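Community > House and Land > Old Mines and Quarries > Shaft in the garden, what do I do first?

Shaft in the garden, what do I do first?

Bontu Woldemariam

Hello all, I've been reading this board for months and never thought I'd have to post on it! We bought a stone cottage on Stova Lane last year, at the top end where it turns into a track. We knew there'd been lead mining up here because everybody round here has a story about it, and our mining search came back with a line saying "possible unrecorded workings in the vicinity". Our solicitor said it was a standard sort of line for the area and we carried on.

Then on Monday my husband went out to move the compost heap and found a dip in the grass that wasn't there in April. It's behind the old privy, under a hawthorn. He poked it with a cane (I know, I know) and the cane went in all the way and he let go of it. You could hear it hit something on the way down. He came back to the house a very odd colour.

The hole at the top is only the size of a dinner plate but the dip is a good bit wider, and there's some rotten timber showing on one side. It's 35 paces from the back door, because I walked it out afterwards, on the path side and well clear of the hole. I've put some garden chairs in a ring with washing line tied between them and told the children they're not to go past the water butt.

My questions, sorry there are several:

Who do I ring? The council switchboard put me through to highways, who were lovely but said it wasn't a road. The mining report people only seem to want to sell me another report. It's lead and not coal, and I gather that matters.

Is it covered by our house insurance? We're with Bedix and the policy talks about subsidence "of the site on which the buildings stand", and there's no building on that bit unless you count the privy.

And can we just fill it in? My neighbour has a tipper and a heap of rubble and says his dad filled two of them like that in the sixties. He's very keen. I'm less keen.

We're sleeping at the front of the house for now. I don't know if that's sensible or silly but I wasn't getting any sleep at the back.

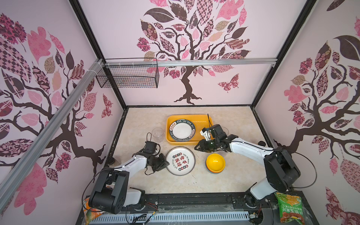
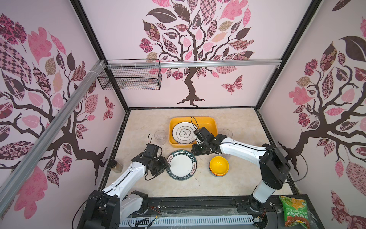
Pink walls with the tree and butterfly print.

Any help very gratefully received, and if anyone knows Stova Lane I'd love to hear what used to be up here. The old map at the library shows a little circle in our field but the writing next to it is a smudge.

Berhanu Negash

Hi Bontu, what a horrible thing to find. I had one open up in a paddock some years back, also lead, so I'll tell you what I did and what I'd do differently.

First, your chairs. Please move them further out, and when you do it, don't walk across the dip or stand on the edge to have a look. The hole you can see is the bit where the turf has given way, and the shaft under it can be a fair bit bigger. A lot of the old ones round my way were capped with timber and a few feet of soil, and when the timber goes the soil hangs there for a while on the grass roots and nothing else. The rotten wood you've seen sounds very like that to me. Get some proper fencing, the orange mesh stuff and road pins will do, and put a sign on it. If there's a footpath anywhere near, tell the council's rights of way people today.

On who to ring: you're right that it matters that it's lead. The coal people deal with coal, and for the other sorts it generally falls on whoever owns the land, which I'm afraid is you. I'd still ring the council, but ask for building control and say the words "open mine shaft, private garden, occupied house". Highways will never be interested. Building control sent a chap out to me the next morning. He couldn't fix anything but he wrote it down, and that was useful later.

Then you want a mining engineer or a geotechnical firm. I used Siddiqui, they're a small outfit and they'd worked on shafts in the next valley. They did a desk study first (better old maps than the library had, and an abandonment plan I'd no idea existed), then came out with a little drilling rig to find rock level and see how wide it was. Mine ended up with a concrete cap sitting on the rock. It cost 3,000 for the investigation and the cap was on top of that, and no, I'm not telling you the other number because it upsets me. Yours might be quite different, so don't take it as a quote.

Please don't let the neighbour loose with the tipper! I know people did it for years. Loose rubble can jam partway down and look full, then drop one wet winter with no warning at all. Also a loaded tipper reversing up to a shaft with a rotten edge doesn't bear thinking about. And some of those old shafts are still draining water somewhere, so if you bung one up it may come out in somebody's cellar.

Insurance: ring them tomorrow and tell them anyway, even if you think they'll say no. Mine said no to the cap and yes to a shed. Ask them to put whatever they say in writing.

As for sleeping at the front, I'd do the same. Ask the engineer about the house when they come, and if you notice new cracks or doors sticking at the back, ring somebody that day and don't wait for the appointment.

Shinji Uchida

Just fill it in, my grandad did loads. Get the hawthorn out first though or the roots will be a pain.

Lesia Yatsenko

Bontu please ignore the one above mine and go with Berhanu. Especially don't pull the hawthorn out, it could be holding the whole lot together.

I can help a bit with the map! I grew up at the bottom of Stova Lane and there was a mine up there called Nalo, or the Nalo sett, it's spelt all sorts of ways. My mum remembers the chimney. There were two shafts as far as she knows, one for the winding and a smaller one for air, and the small one was meant to be on the privy side of the wall, so I'd guess that's your friend. The other should be over the wall in the rough field where the nettles are. I'd keep off that as well until someone has looked at it, and tell whoever farms it.

The county record office has a box of mine plans and you can ask to see them if you ring ahead. Take a pencil, they won't let you in with a pen. Photograph everything and give it to the engineer, it might save them a day.

One other thing, bad air. If your husband or anyone else fancies lowering a phone down on a string to get a look, that's one thing from a long way off, but nobody should lean over it with their head in the hole. Let us know how you get on with the council, and if you want my mum's number send me a message. She'll talk about that chimney all afternoon.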